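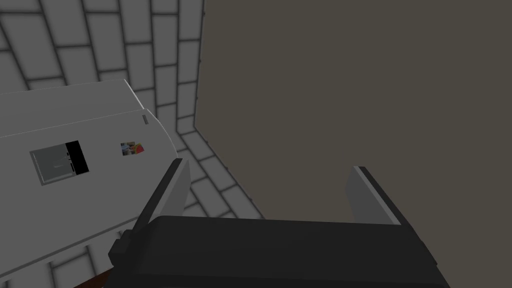

White appliance, top and front.

Kitchen > Worktops > Oiling

Oiled wood needs a fresh coat when water stops beading on it. Clear the top, wipe it down and leave it overnight. Sand with 240 grit, along the grain only.
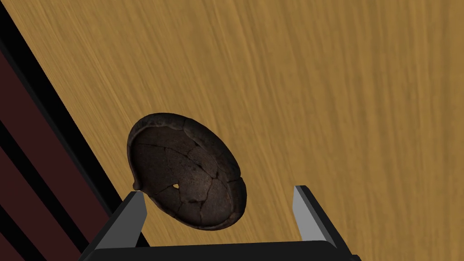
Apply the oil thinly with a lint-free cloth and wipe off the surplus after 10 minutes – any left standing goes tacky. Lay used cloths flat outdoors to dry, as oily rags can self-heat.

Comments

Maëlys Cordier: Does this work on beech?

Tam: Yes. Mine took two coats in May.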